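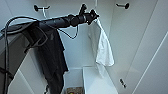
## 3.2 Where the towel goes

When we first sat down with the Sutanto households to talk about hanging space, we expected to hear mostly about coats. We did hear about coats, at some length and over many cups of tea, but what people really wanted to talk about was towels, and in particular the bathroom towel that has no proper home and ends up sharing a cupboard with whatever somebody wore the day before. Of the 889 hanging events written down in the household diaries, 179 involved a towel and a garment put away in the same compartment within the same hour, and these are the ones we look at in this section.

Our diary keepers were generous with their grumbles (we are grateful for every one of them!). A common one had to do with colour. A white towel in a white cupboard is surprisingly easy to overlook, and in Figure 1 the towel stands out only faintly from the panels behind it, while the black garment catches the eye straight away. The two wall hooks are black as well, and easy to find, but the little white strap or loop just below the left one is a good deal harder to make out.

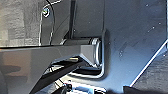
Folds were the other great subject. We asked each household to describe how a towel was picked up before it was hung, and the answers fell mainly between those who take it by a corner and those who fold it in half first and hang it from the middle. Corner people told us they were simply quicker. Middle people, it must be said, felt rather strongly that a towel hung by its corner never dries as evenly, and 5 households reported standing disagreements on the point.

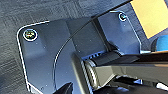
Garments drew less debate. Most were draped over whatever was nearest, and only 3 diaries mention a hanger being fetched for something that had already been worn. Dimas Kwok, who coded the diaries, kept draping and hanging as separate categories throughout, and we have followed that practice in Section 4, where the Kultoven cupboards are compared with the shallower Willus ones.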